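The Slow Art of Walking to Lunch

In Pilkington, the lunch hour is 25 minutes long. It says 30 on paper, but 5 of those go to finding your other shoe, the one you kicked under the desk at some point before ten.

I moved here from a city where lunch was eaten standing up, over a keyboard, out of a box with a sealed lid and a long list of seeds. The seeds were the point. You paid for the seeds. Pilkington has no such place. It has a bakery, a soup counter called Ditach, and a sandwich shop that closes at one in the afternoon so the staff can go and have lunch.

So people walk. They come out of the offices a little before noon, blinking like moles, and set off at a pace I first took for a group injury. My own walking speed had been set by two decades of missed trains, and for the first month I kept running up the backs of people's heels. They were very nice about it. One woman asked if I was being followed.
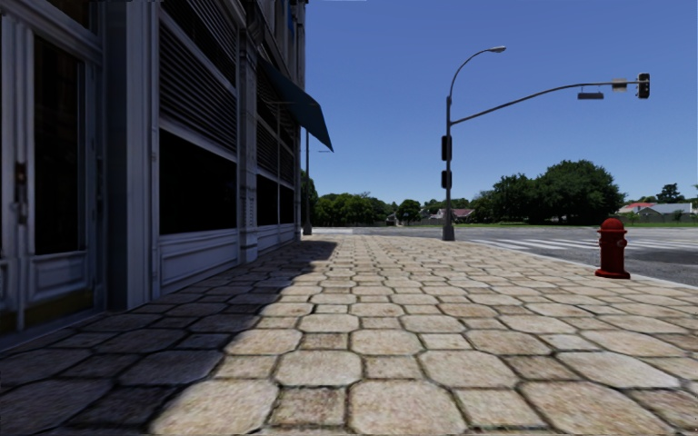

The rules, as far as I have been able to work them out, are these. You don't carry your phone in your hand. You may carry a letter, even if you have no plan to mail it. If you meet someone you know, you stop, and the two of you stand in the exact middle of the sidewalk until everything has been said, including the part about the gutters. Anyone behind you will go around. They have gutters too.

Last July my employer, a software outfit named Nuvora, tried to fix all this. We were given an app called Plaltarum, which counted our steps, rated our posture and gave out badges shaped like sneakers. The average lunch walk scored as "resting." A man in accounting who has gone to Ditach and back every working day of his adult life was told by his own pocket to consider getting some fresh air.

He deleted it in the soup line. Within two weeks most of us had done the same, and the badges went on arriving by email, to addresses we no longer checked over lunch.

I'd love to report that I have been changed by all this, that I now stroll. I don't. I've slowed down to what my neighbors would call a trot, and I can get through a gutter conversation if it stays under five minutes and doesn't branch off into downspouts. The soup is still hot when I sit down with it. It's lentil, most days. I've asked about other kinds and was told they come in the fall.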